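Studio diary, the one where I finally finish the big print

March 29, 2025

Quick one tonight, I've got ink under every nail and the bath is running.

So the big lino is done. The estuary one. Those of you who've been reading since the start will remember I cut the first corner of it last June and then sulked for months. Four blocks, one long picture, meant to line up edge to edge. They do now. Mostly. There's a gap on the third join you could post a letter through but I've decided it's a channel marker.

People keep asking how I got into this so, the short version. Evening class. I'd signed up for watercolour, it was full, they put me in printmaking with a bench hook and a bit of grey lino the size of a slice of toast. Cut a pear. Terrible pear. Went home and couldn't sleep for thinking about the next one. I was working in the accounts office at Saltau then and I used to draw on the backs of remittance slips, which got me a talking to.

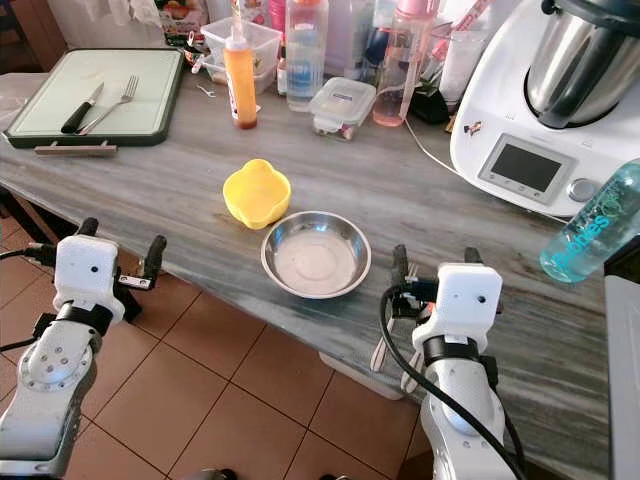
Anyway the paper. I'd been using the cheap stuff by the roll and it was fine for the small prints but the long one needs to take five passes of ink without going to felt. Tried three sorts. Ended up with a heavy one from Mallico, soft, a bit creamy, comes wrapped so tightly you need a knife. Costs a silly amount. I bought 51 sheets and cried a little and then spoilt nine of them in the first week learning not to over-ink.

What I learned, in no order:

Cut the sky last. I cut it first and kept nicking it with my sleeve buttons.

Write TOP on the back of every block. Every one. Yes even that one.

Blue over yellow before the yellow's dry is not green, it's pond.

If you're burnishing by hand, use a wooden spoon and swap arms. My right shoulder is now a different shape to my left.

Registration was the worst of it. I made a jig out of mount board and that warped, then one out of hardboard and that was out by a hair at one end, which over four blocks is a lot of hairs. Third jig is screwed to the bench and will be there when I'm dead.

The edition was going to be thirty. It is now eleven. I had a long think about whether that's embarassing and I don't mind. Eleven good ones. The rest are in the plan chest and will get cut up for cards, so if you get a birthday card from me with half a heron on it, that's what happened.

Other news. The Quispe show has been hung, it's the little gallery up the steps behind the station, and they've given me the wall by the window. Good light till mid afternoon, then you want a torch. There are 97 pieces in the whole thing, all of us crammed in, ceramics down the middle. I went to the opening and talked to a man about fish for most of it. Sold one small print, the gatepost. Bought a mug. Came out slightly behind.

I did stand next to my own work for a bit pretending to be a stranger. Dont recommend it. You hear things. One woman said it was very brown. It is very brown! It's mud! I was pleased in the end becuase she stayed and looked at it for ages.

The price question came up again too. I've put the long one at £179 unframed and I changed that figure so many times the label has a dent in it. Framed I haven't worked out. It's an awkward length and the Lurnitz frames I like stop well short, so it'd be made to measure and that doubles it. Thinking of showing it just pinned, bulldog clips, a bit of rail. Wanted to know what you lot thought so I asked in the last newsletter.

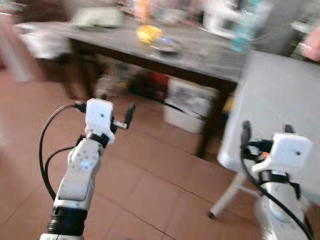 Nelly Puma wrote back to say clips are fine for a weekend but the paper will curl by the second damp week, and that I should try magnets along a steel strip, hidden behind a thin batten. She also says leave the deckle showing and stop trimming everything like a school project. Fair.

So magnets it is, ordered some this afternoon. The little flat ones.

Next up is something small. Properly small, palm sized, one colour, no joins. I've got a drawing of the slipway steps I keep coming back to and an offcut that's exactly right for it. Might start tomorrow if the shoulder lets me. Might sleep.

Bath's nearly over the top, got to go.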